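Open Day at Voltasano

9 Jun 2021

So I finally made it to the Voltasano open day! I'd been meaning to go since I saw the flyer back in May, and then I nearly missed it anyway because the bus to Plarkusthorpe only runs every so often and I got off 2 stops early (my own fault, I was reading).

I was expecting big arms swinging around behind a fence. They do have one, out in the main hall, and it had a crowd of kids glued to it. But the part I liked best was in a side room where they teach the robots, and the teaching is done by a person sitting at a desk with a gripper in each hand. The job on show was a soap dish and a little clear box. That's it! The project is called Kundora, and they told us they want 1,000 recordings of small household jobs like this one before the summer is out.

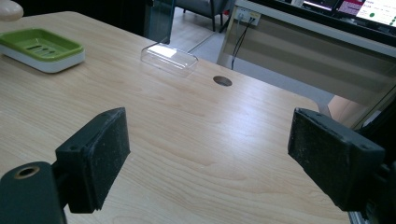
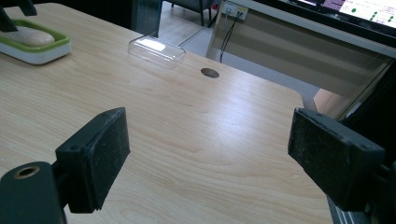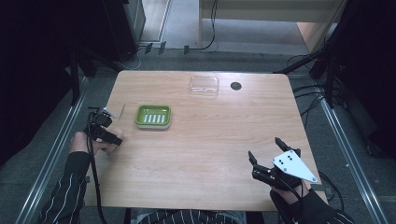
Soap dish duty. The first two are the view from the grippers, and the last one looks down on the whole table.

I asked if it gets boring and was told yes, a bit, but you stop noticing after the first hour. I also asked why soap, and got a long answer about slippery shapes that I only half followed.

Visitors got to try a spare pair of grippers in the next room, with foam blocks. I had 7 goes and dropped 4. Your hands know how hard to squeeze a thing and the grippers tell you almost nothing, so you end up staring at the tips with your tongue sticking out. A boy next to me stacked his whole pile in no time, which stung.

Lunch was from the Workneh van in the parking lot, and the lentil wrap was really good. They're doing another open day next year and I've already put my name on the list.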